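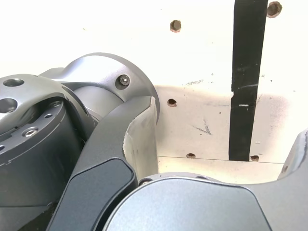

One of the arms at the Orkberg workshop, close up.

Wanted: sceptics for a robot open day
Paid participants, Orkberg workshop, Thursday session
Posted by the Iordache visitor program

We are looking for adults to attend a half-day robot demonstration at Orkberg on April 19, 2018, and to tell us plainly what they thought of it. You will be paid $267 for the session. You don't need to like robots. If you have sat through a product launch with your arms folded, we would like to hear from you.

Some background. Vokell supplies the arms and would like people to come away impressed. Iordache is paid to run the day and write the visitor report, and our fee is the same whether the report is flattering or sour. Last March's open day drew 400 people and produced a stack of feedback cards that said "great" and "very cool" and, in one case, "nice sandwiches." We learned next to nothing from it. This time we want fewer people, sitting closer, who will write in full sentences.

What you will be looking at

Coloured cubes on a white table, mostly. The task is called Ferkska in the handout and it amounts to an arm, a gripper, a few blocks and a black square to work around. A toddler would get through it before morning tea. The handout uses the word "dexterity" four times on its first page and we have asked for at least two of those to go.

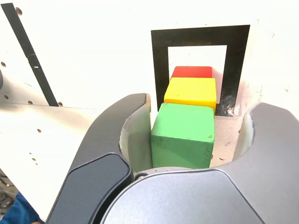 We still think it's worth your morning. Small jobs are where the claims are easiest to check, and you can form your own view on whether lining up blocks has anything to do with sorting parts in a warehouse or packing a grocery order. Our own staff are split on that. You will get time at the table, a question period with the operators, and then a quiet room where you fill in the long form. Please don't confer before the form is done.

What we ask of you

Be 18 or over and free from 8:30 a.m. until 1 p.m.
Be able to stand or sit near a working table for up to an hour. Stools are supplied.
Write a minimum of 2 pages in your own words. Spelling won't be marked.
Have no paid connection with Vokell, or with anyone who sells against them.

We would especially like to hear from people who do handwork for a living: bakers, mechanics, line packers, seamstresses, dental technicians. You know what a decent grip is.

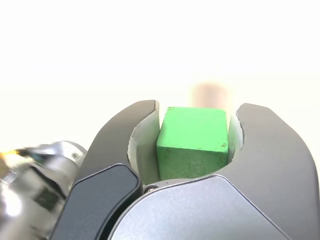 If something stalls or gets dropped while you're there, write it down. If it all goes smoothly, write that down too, along with how long you waited for it. Operators have been told to answer what they are asked and to leave the brochure language at home. Should you get brochure language anyway, there is a box on the form for it.

What we can't offer

You won't be driving the arm. There is no job at the end of this, and being rude about the robot won't get you invited back any faster than being polite about it. Travel is not covered, though parking is free behind the building. Lunch is soup and a roll.

How to apply

Send a short note to the Iordache visitor desk with your name, your line of work and one thing a machine has promised you that it didn't deliver. Mark it with reference 298. We read every note, and we'll reply to everyone, including those we can't fit in. 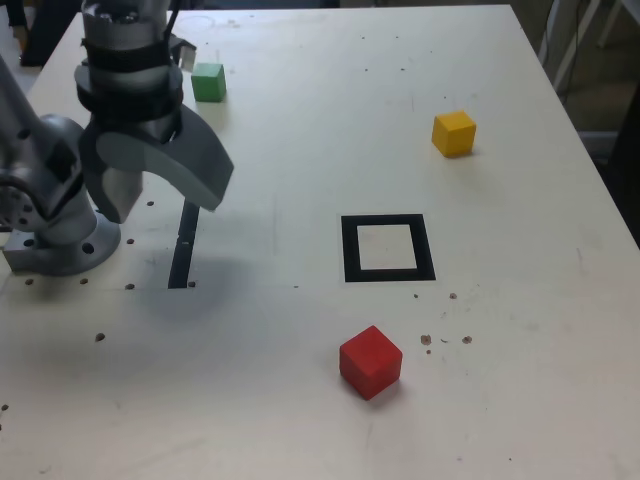

The Ferkska table, with the gripper open and the three cubes set apart.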